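Section 5. Brick Tray Station: Set-Up, Daily Checks and Finger Replacement

5.1 Scope

This section covers the two-arm brick tray station on the Stilstead bench. It applies to stations with two arms, two parallel grippers and a Grundow controller running the Duda task software. Installation of the arm bases is covered in Section 3. Network and account set-up is covered in Section 4.

The person carrying out the work must have completed the basic operator course. Steps marked (T) must be done by a technician.

5.2 Before you start

You will need:

Hex key set, metric
Torque screwdriver from the station kit
Lint-free cloths
One blue tray and one set of orange bricks
Reference card G-38
Spare finger set, if fingers are to be changed

CAUTION: The arms can move without warning when the enable lamp is lit. Keep hands, sleeves and tools out of the work area until the lamp is off.

CAUTION: Do not lean on an arm or use it as a handhold when reaching over the table. The joint brakes hold the arm's own weight and a light payload. They are not rated for a person.

5.3 Placing the tray

1. Press the stop button on the Grundow controller. Wait for the enable lamp to go out.

2. Move both arms to the park position by hand, using the release button on each wrist. Support the arm with your other hand while the button is held down.

3. Wipe the tabletop inside the work area. Grit under the tray will tilt it enough to change the grasp height.

4. Set the blue tray on the table with its long sides parallel to the front edge. Slide it against the locating strip, then remove the strip. The strip must not stay on the table during operation.

5. Check that the tray does not rock. If it does, turn it end for end and try again. Replace a tray that rocks both ways.

6. Pour in the bricks and spread them by hand. Some bricks should lie flat and some on edge. Do not stack them.

Note: Use only the orange set with the blue tray. The color thresholds in Duda are stored per tray, and a mixed set will produce false detections along the walls.

7. If a second tray is used for sorting, place it to the right of the blue tray with a gap wide enough for the open fingers of the right gripper.

5.4 Routing the gripper cables

Most stoppages on this station come from cables, so this step should not be rushed.

1. Follow each cable from the gripper housing back along the arm. It should leave the housing in a smooth loop with no sharp bend at the connector.

2. Leave enough slack at the wrist for a full turn in either direction. Turn the wrist by hand, slowly, from one end stop to the other. The loop should open and close without pulling tight.

3. Fasten the cable to the arm with hook-and-loop straps only. Plastic zip ties cut into the jacket. Do not place a strap across a joint ring.

4. Check that no part of either cable hangs below the fingertips when the gripper points down into the tray.

5. Check that the cables clear the table edge when both arms are in the park position.

Note: A loop that looks too large at park is often correct at full reach. Check it in both positions before shortening it.

5.5 Approach and clearance check

This check confirms that both grippers can work in the tray at the same time without touching each other, the walls or the floor of the tray. Do it after every tray change, every finger change and every restart of the controller.

1. Clear the work area and close the stop circuit. The enable lamp comes on.

2. In Duda, open Station, then Checks, then Clearance. Set the speed limit to 38 mm/s.

3. Select Left and press Approach. The left gripper moves over the left half of the tray and opens.

4. Select Right and press Approach. The right gripper moves in over the right side and lowers toward the bricks.

5. Stop both arms and compare their positions with the view below. The left gripper's fingers are open over the left half, close to the small bricks. The right gripper is down inside the tray beside a large brick, with its cables running back along the arm. 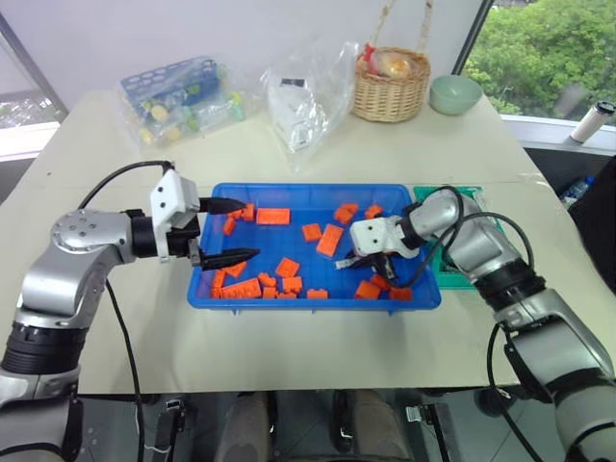
6. With both arms stopped, look along the table from the left and then from the right. There must be a visible gap between the fingertips and the tray floor on both sides.

7. Press Retract. The arms leave the tray one at a time, right arm first. If both start together, press the stop button and go to 5.8.

8. Repeat steps 3 to 7 twice more. Sign the check sheet only if all three runs are clean.

CAUTION: Do not reach in to free a brick while the arms are in the tray, even if they are not moving. Retract both arms and press the stop button first.

5.6 Setting grip force

The default force is correct for a new set of bricks. Worn or dusty bricks may slip.

1. Place one large brick in the middle of the tray with its studs up.

2. In Duda, open Gripper, then Force. The default value is 380.

3. Press Test grip. The gripper closes on the brick, lifts it and holds it.

4. If the brick slips, wipe the fingers and the brick with a dry cloth and repeat the test. Raise the force only if it slips again after cleaning. Go up in single steps.

5. Repeat with a small brick. The small brick sets the upper limit. If it springs out of the fingers as they close, go down one step.

6. Save the value for each arm separately. The two values do not have to match.

Note: Do not use solvent on the fingers. It hardens the tip surface and shortens its life.

5.7 Replacing the fingers (T)

Replace the fingers every 3000 grip cycles, or sooner if a tip is chipped, bent or polished smooth. Always replace both fingers on a gripper as a pair. The cycle count is shown under Gripper, then Service.

1. Retract both arms and move the arm to be serviced to the park position.

2. Press the stop button and switch off the Grundow controller at the rear.

3. Spread the fingers by hand until they stop. If they do not move, the gripper is still powered. Go back to step 2.

4. Loosen the two screws at the root of each finger. Hold the finger while the last screw comes out. The shim behind it is loose and is easily lost in the tray.

5. Clean the seat with a dry cloth. Fit the old shim unless it is creased.

6. Fit the new finger and start both screws before tightening either one. Tighten to the value marked on the kit screwdriver.

7. Close the fingers by hand and hold reference card G-38 between them. The tips should meet the card evenly. If light shows on one side only, loosen that finger, push it square and tighten again.

8. Switch on the controller. Reset the cycle count in the Service menu.

9. Run the clearance check in 5.5 and the force test in 5.6.

Note: Gunov finger sets made before February have longer screws. Do not use these screws with the current housing. They will bottom out and the finger will feel tight when it is not.

5.8 Faults

Code 38 – Wrist cable signal lost. Check the connector at the gripper housing, then the first strap on the arm. If the fault comes back when the wrist is turned, replace the cable.

Code 83 – Arms requested the same area. Retract one arm at a time from the Checks menu. If the fault repeats, the tray has probably moved. Repeat 5.3 from step 4.

Both arms retract together (no code) – The retract order has been lost, usually after a software restore. Load the station file again and restart Duda.

Gripper closes beside the brick – Check the tray position first, then look for strong daylight falling across the tray. Close the blind and repeat the test before changing any threshold.

Gripper touches the tray floor – Stop at once. Check the finger length and the shim. Do not correct this by changing the grasp height in software.

5.9 Records

Enter each finger change, cable change and failed clearance check in the station log, with the cycle count and your initials. Failed checks are reviewed by Notburga Ammann. Questions about spare parts go to Marwan Karaki.

Section 5 revised June 1, 2020. Checked by Gualtiero Guerra.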